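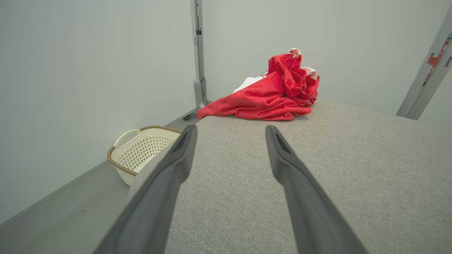 *Figure 7-1. Wrist view: jaws open over the padded surface, cloth item at the far end.*

## 7 Preparing the cell for soft-goods handling

This section applies to two-arm Helidska cells fitted with parallel-finger grippers. Read section 3 (Emergency stop) first. Site rules take priority where they are stricter than the instructions given here.

### 7.1 Before power is applied

1. Turn the main isolator to OFF and fit the lock. The person working inside the cell keeps the key.
2. Check that the frame posts are upright and that every foot is fixed to the floor. Do not hang tools or clothing on the posts.
3. Remove pins, clips and hard items from all cloth to be handled. Sewn-in labels may stay.
4. Put the basket on the floor beside the work surface, with its opening clear. Do not stand it on the work surface.
5. Pull the cover of the work surface flat. Seams are allowed. Loose folds are not, as the fingers may pick up the cover together with the item.

**Note:** Covers supplied under part number PW-216 may be washed. Fit them again only when fully dry.

### 7.2 Placing the item

1. Place one item only on the surface. It may be flat or crumpled.
2. Keep the item wholly on the surface. No part of it may hang over an edge next to a wall panel.
3. Leave a clear space of at least 50 mm between the item and the tips of the open fingers.
4. Compare the wrist view with the head view. The item must be visible in both before a cycle is started. 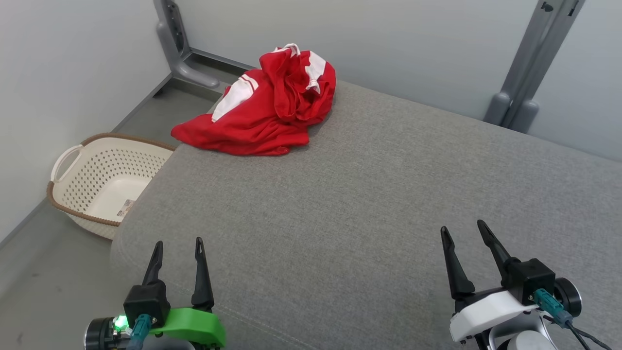

Helidska Set-up Guide | Page 20

5. In the head view, check that both grippers are open and that the surface between them and the item is clear.
6. Check that the opening of the basket can be seen. If part of the basket is hidden by the work surface, confirm its position by eye from outside the cell.

**CAUTION: Do not reach in to straighten the item while the arms are powered. Stop the cell, lock the isolator, then correct the item.**

### 7.3 Cables and connectors

Most unplanned stops on soft-goods work come from cables. Carry out the steps below at the start of every shift and after any change of gripper.

1. With the isolator locked, follow each cable by hand from the gripper to the base of the arm.
2. Press each connector home. Do not use tape to hold a connector that has become loose. Replace it.
3. Check that each cable clip is closed and holds the cable against the casing.
4. Where a cable leaves the arm in a free loop, move the wrist by hand through its full turn. The loop must not tighten, and it must not pass between the fingers.
5. Wipe dust from the arm shells with a dry cloth. Solvents will dull the covers and must not be used.

**Note:** A free loop crossing the work surface in the head view may be taken for an edge of the item by the Skadmont software. Run the empty-surface check in step 6 with the cables in their normal working position.

6. Remove all cloth from the surface, leave the cell, unlock the isolator and select **Check > Empty surface**. The arms move to the sides and the surface is recorded. Shading on the cover is accepted. Objects are not.

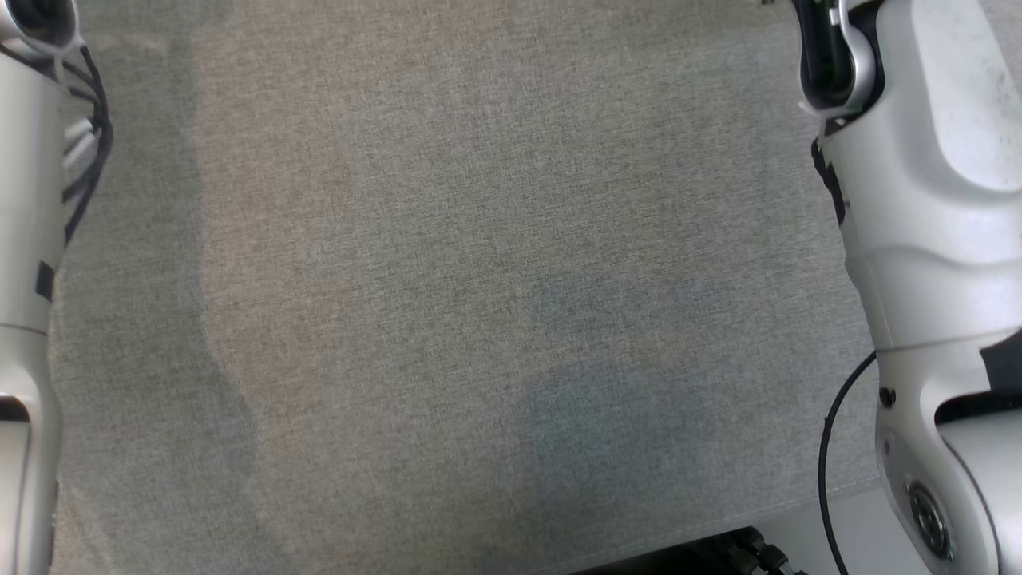 ### 7.4 First cycle at reduced speed

1. Close the gate and confirm that nobody is inside the cell.
2. Select **Speed > Reduced**. Full speed is blocked until 2 reduced-speed cycles have been completed without a stop.
3. Keep one hand on the enabling switch and watch the grippers directly, not on the screen.
4. Release the switch at once if a finger presses into the work surface or if the item catches on a post.
5. Enter the result in the cell log and sign it. Log sheets are kept with the Karunaratne inspection record.

If the cell stops during the first cycle, go back to 7.1, step 1. Do not restart from the screen alone.

Issued 29/06/2022, Pakwood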